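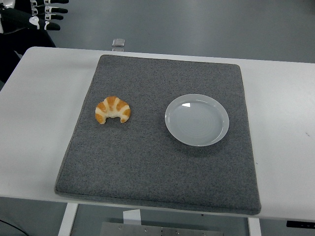
Week 8: Writing the short report

Hello again everyone, and well done on getting through the interviews. I've read all the transcripts now (yes, even the one that ran to 86 pages, thank you Shadi) and there's some lovely material in there.

This week we turn all that talk into something a busy person can read over a cup of tea. Please have a look at Kleinschmidt's chapter on summaries before Thursday. It's a bit dry in the middle, so skip to the worked letters if you find yourself drifting off.

What goes in

Start with your main finding, in plain words, in the first paragraph. I know it feels rude to blurt it out like that! Most of us were taught at school to build up to things, and it's a hard habit to shake. After that comes a short note on who you spoke to, then your evidence, then whatever you'd recommend.

Try to use quotes sparingly. Two good ones will do more work than a whole page of them, and you can always put the rest in an appendix.

Length and marking

The report is marked out of 100. Idalina Henriques will be marking alongside me again, and she's very fond of a clear heading. Drafts can go in the tray outside my office any time before 4 pm.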